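동네 소식지 11월호 | 이달의 이야기

겨울 구근, 아직 늦지 않았습니다!

지난달 모임에서 튤립 이야기가 나오자마자 다들 수첩을 꺼내시는 걸 보고 얼마나 반가웠는지 모릅니다. 그래서 이번 호는 아예 구근으로 채우기로 했어요. 튤립, 수선화, 무스카리, 크로커스까지, 봄에 피는 알뿌리들은 지금 땅에 들어가야 합니다. 우리 텃밭은 남향이라 땅이 늦게 어는 편이니 11월 안에만 심으시면 충분해요.

올해 공동구매로 들어온 구근은 모두 2,000알입니다. 작년에는 신청을 너무 조심스럽게 받아서 모자랐는데, 올해는 마음 놓고 골라 가셔도 됩니다. 튤립은 바드홀름(Badholm)이라는 이름으로 들어온 진한 자주색 품종이 제일 많고, 키 작은 노란 원종 튤립도 조금 섞여 있어요. 원종은 꽃이 작다고 밀려나기 쉬운데 저는 이쪽을 정말 좋아합니다. 해가 나면 꽃잎이 별처럼 쫙 벌어졌다가 저녁이면 다시 오므라드는데, 한번 보시면 왜 제가 이렇게 떠드는지 아실 거예요!

심는 깊이는 알 높이의 세 배로 잡으시면 됩니다. 튤립이면 손 한 뼘에 조금 못 미치는 깊이, 크로커스는 그 절반쯤이지요. 뾰족한 쪽이 위로 가게 놓고, 어느 쪽이 위인지 도무지 모르겠으면 옆으로 눕혀 심으세요. 싹은 알아서 위를 찾아 올라옵니다. 간격은 알 두 개가 들어갈 만큼 띄우면 되는데, 화분이라면 훨씬 촘촘해도 괜찮습니다. 저는 화분에는 서로 닿지만 않게 빽빽하게 넣어요. 봄에 한꺼번에 올라올 때의 그 풍성함은 간격을 지킨 화단이 따라오지 못합니다.

화분 이야기가 나왔으니 층층 심기도 말씀드려야겠네요. 깊은 화분 하나에 맨 아래는 튤립, 가운데는 수선화, 맨 위는 크로커스를 넣고 층마다 흙을 덮습니다. 그러면 크로커스가 먼저 피고, 그 잎이 시들 무렵 수선화가, 이어서 튤립이 올라와요. 품종만 잘 맞추면 화분 하나로 봄 내내 꽃을 봅니다. 베란다밖에 없으신 분들께 특히 권하고 싶어요. 다만 화분은 땅보다 빨리 얼고 빨리 마르니, 벽 쪽에 붙여 두고 흙 속까지 바싹 말랐을 때 따뜻한 낮에 물을 조금 주세요. 받침에 고인 물은 꼭 비우시고요.

흙은 물이 잘 빠지는 게 전부라고 해도 됩니다. 서쪽 끝 두둑은 여름 장마 때 보셨다시피 물이 오래 고이니까, 거기 쓰시는 분들은 굵은 모래를 한 삽씩 섞어 주세요. 모래는 창고 오른쪽에 부려 놓았습니다. 거름은 덜 썩은 것을 알에 바로 닿게 넣지 마시고, 잘 삭은 퇴비를 위에 얇게 덮는 정도가 좋아요.

미 웅(Mỹ Ung) 님은 작년에 심은 무스카리를 초여름에 캐 보셨는데, 새끼 알이 주렁주렁 달려 있었다고 합니다. 올해는 그걸 이웃 두둑에 나눠 주고 계세요. 달리아 압델아지즈(Dalia Abdelaziz) 님은 반대로 튤립을 한 번도 캐지 않고 그대로 두셨는데 삼 년째 꽃이 작아지고 있다 하시고요. 튤립은 원래 해마다 힘이 빠지는 품종이 많으니 속상해하지 마시고, 오래 두고 보실 자리에는 수선화나 원종을 넣어 보세요.
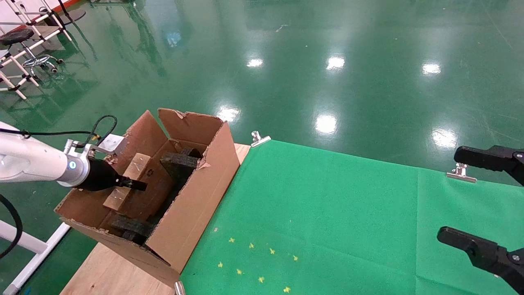
캐낸 알이나 남은 알을 어디에 두느냐는 질문을 올해 제일 많이 받았습니다. 답은 언제나 같아요. 서늘하고, 어둡고, 바람이 통하는 곳. 비닐봉지는 며칠만 지나도 곰팡이가 피니 절대 안 되고, 양파망이나 종이봉투가 좋습니다. 그것도 없으면 사진에 있는 것처럼 날개가 찢어지고 모서리가 해진 갈색 골판지 상자면 훌륭해요. 새 상자를 구하실 필요가 없습니다. 뚜껑은 열어 두고, 알은 한 겹으로 펴고, 겹쳐야 한다면 사이에 신문지를 한 장 끼우세요. 품종 이름은 상자 옆면에 큼직하게 써 두시고요. 저는 이걸 미루다가 하얀 튤립 자리에 주황색이 올라온 적이 있는데, 그 나름대로 예쁘긴 했습니다!

쥐와 다람쥐 걱정도 많으시지요. 튤립과 크로커스는 녀석들이 아주 좋아하고 수선화는 건드리지 않습니다. 그래서 튤립 무리 둘레에 수선화를 둘러 심는 분들이 계세요. 확실하게 하시려면 심은 자리에 철망을 한 장 덮고 흙을 얹었다가, 싹이 보이기 시작하면 걷어 주세요. 베르하누 투파(Berhanu Tufa) 님이 잘라 둔 철망이 남아 있다고 하니 필요하신 분은 말씀하시면 됩니다.

구근은 창고 안 선반에 품종별로 놓여 있습니다. 한 집에 100알까지 가져가실 수 있고, 가져가신 만큼 공책에 적어 주세요. 심는 모종삽은 넉넉하지만 장갑은 각자 챙겨 오시는 편이 좋습니다. 히아신스를 고르시는 분은 특히요, 맨손으로 만지면 가려울 수 있거든요.

다음 호에는 물로만 키우는 히아신스를 다룹니다. 빈 유리병 하나 씻어 두세요.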